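Snack shelf: read the bag before you put it out
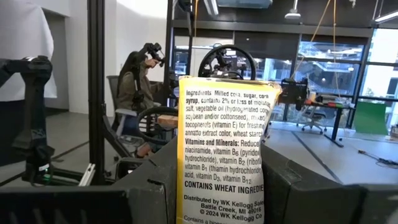 Corn is first on the list. The wheat is further down, in capitals.

Quick one from the snack shelf, I have 5 minutes before the Foswood delivery so excuse the rush.

Cereal bags. We've been tossing the boxes to save room and standing the bags up on the shelf, fine by me, takes half the space. But people see "milled corn" at the top of the ingredients and stop reading. Keep going! Sugar, corn syrup, molasses, salt, oil, the vitamin E bit, annatto for color, and then wheat starch. After the vitamins you get it again in bold, contains wheat ingredients. So that one does NOT go in the wheat-free tub. Maiara found 2 bags like it in there on Monday and moved them out.

What I'd like everyone to do, starting now:

Read the whole panel, not only the first line. If the bag is crumpled flatten it out on the counter, the creases eat the small print.

Wheat goes on the left side of the shelf, wheat-free in the tub with the lid ON. Cleiton has relabeled both. Green tape is gone, don't look for it.

No panel on the bag, or you can't read it? Leave it on the counter with a sticky note and Marlene or I will look it up. Please don't guess.

Opened bags need a clip and your initials. There were 17 clips in the drawer when I bought them and I would like to see some of them agian. Rolled-down tops don't count, they pop open by lunch.

Also soy and coconut people, same thing, check the oils. They tend to sit in brackets in the middle where it's easy to skip over.

Alcides is doing the next shop and has room for 16 items, list is on the Pacheco room door. Write the flavor, "cereal" is not enough to go on. Anything not on there by Thursday noon waits for the next run. The bigger bins we ordered won't come til July so the shelf stays tight untill then.

Cauã Lacerda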